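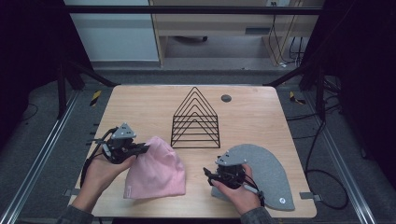
The Small Stuff by the Door

Every fall the same pile comes back. It starts with one hat on the hall table, and by the first cold Wednesday in October there are scarves on the chair, gloves on the radiator and a beanie somewhere under the mail. Coats have hooks and boots have a mat. The soft, small things have nothing, so they land on whatever flat surface is closest.

I live in Mistside, in the lower half of a two-family house with an entry the size of a closet. Four of us go in and out of it. Last year I bought a storage bench, which took up most of the floor and filled with dog leashes inside a week. This year I decided to work only with what fits on a tabletop, and to spend no more than $40 doing it.

Start with the hats

A knit beanie is an awkward thing to store. Hang it from a hook and the crown stretches to a point. Fold it in a drawer with others and the one you want is at the bottom. Most people I know drop it in a heap, and for a soft, loose knit the heap does no harm at all. The trouble is only that the heap spreads.

I tried three ways of keeping hats in order. The first was a shallow basket, which worked for two days and then collected keys. The second was rolling them, cuff out, and standing the rolls side by side in a shoebox lid. That looks good and keeps every color in view, but no child in my house will roll a hat. The third was a wire rack, and I am still using it.

The rack

Desk racks made of thin black wire are sold for letters and file folders. The triangular kind has a row of frames stepping down in size, point up, so that from the front it looks like the outline of a pyramid. There are plenty of them secondhand. The Saturday market in Grarkow usually has one or two in the office boxes, and I paid $12 for mine.

A thin beanie, laid flat and slipped between two of the frames, stays put. A thick one with a folded cuff needs more room and tends to pop out, so those go on top of the pile in the old way. Gloves do well if you put the pair palm to palm first. Scarves don't belong in it. I tried, and they slid through the gaps and onto the floor.

Wire is kind to yarn if the finish is smooth. Run a fingertip along every rod before you use it, especially at the joints, where a bit of rough weld will catch a loop of knit and pull it. I found one bad spot on mine and covered it with a dab of clear nail polish.

Felt underneath

The other thing worth buying is felt. A gray sheet, cut to suit the table, keeps metal from marking the wood and gives wet gloves somewhere to sit. Nukis, the fabric shop on the corner by the library, sells offcuts from a bin near the register. The shapes are whatever was left over from someone else's project – long strips, half circles, big curved pieces like a quarter moon. Some still have a little sticker on them. Peel it off before the felt goes under anything heavy, or the glue will end up on your table.

I like the curved pieces best. A crescent follows the rounded corner of a table and leaves the middle clear, so there's still a place to set down a bag. Felt cuts cleanly with sharp scissors and the edge doesn't fray, so there is no hemming to do. Use long strokes and turn the felt, keeping the scissors in one place.

If your hall table is a retired desk, as many are, it may have a cable hole near the back. Leave that open. It's a good route for a phone charger, and a cord that comes up through the table is one less thing for a scarf to tangle with.

Washing and putting away

Hats that live in the open get dusty and take on the smell of the hall. I wash ours every few weeks in cool water with a small squirt of dish soap, press them in a towel and dry them flat. Check the little sewn-in tag first. Tags on pale knits are often tiny and wash blank after a season, so I write the care notes on a card and keep it in the drawer.

The felt gets a pass with a lint roller. It can be rinsed, but the wool kind shrinks in warm water, and my first piece came out too small to be any use.

In spring the beanies go into a cotton bag on the closet shelf and the rack goes back to holding mail. It takes 20 minutes, including the time spent looking for the second glove of each pair. We were short three this year.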